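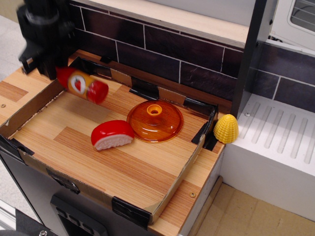
Uzma Shaikh writes that her cardboard trays for play food split at the corners within a month, and asks whether she should change the tape or the board. Change the tape first. Most corner failures start in the adhesive, and the board only tears once the wall is already moving.

Board

Single-wall corrugated is adequate for a tray that holds plastic food, lids and small bottles. Cut the blank so that the flutes run along the longer side. Double-wall board is stiffer but does not fold cleanly at low wall heights, and the crease tends to open again overnight. Score with the back of a knife against a steel rule, one pass, light pressure. If the outer liner cracks, the score is too deep.

Wall height

Keep the walls low. A child should be able to reach a piece lying flat on the floor of the tray without tipping the whole thing. Ours are used for loose pieces such as a wedge of cheese or a pan lid, laid in a single layer. Tall pieces (corn cobs, for instance) can stand on the worktop beside the tray.

Tape

Black cloth tape holds better than parcel tape and can be peeled and replaced. Method for each corner:

Fold both walls up and hold them square against a block.
Cut a strip 135 mm long for a standard corner.
Fix half the strip to the outside of the first wall, then pull it round the corner under slight tension.
Turn the surplus over the top edge and press it down inside.
Rub down with the bowl of a spoon, paying attention to the fold.

Long walls bow outwards in use. Add a strip over the top edge near the middle of each one. Leave the tray empty until the next morning before filling it.

Floor covering

A tray lined with the same wood-grain plank print as the worktop looks tidy in the room, but pale pieces are harder to pick out against it. For sorting games a plain dark liner is the better choice. Self-adhesive film should be cut 2 mm short on every side so that it does not ride up into the fold. Film that has ridden up collects crumbs and cannot be wiped properly.

Cleaning

Hard plastic pieces: warm water and washing-up liquid, rinse, drain on a rack. Hollow bottles should be squeezed gently underwater. If bubbles come out, water can get in, and the bottle should be wiped with a damp cloth from then on. Translucent lids show scratches quickly, so no scouring pads. The tray itself takes a barely damp cloth on the lined floor only. Keep water off the bare board and the taped edges.

Replacement

Expect up to 9 months from a tray in daily use. Retape when a corner lifts. Discard when the floor sags or a wall has creased anywhere other than the score line.

Noman Yousafzai asks for the blank size of the small tray. The finished width is 122 mm inside; add twice the wall height to each dimension for the blank, plus a little for the folds.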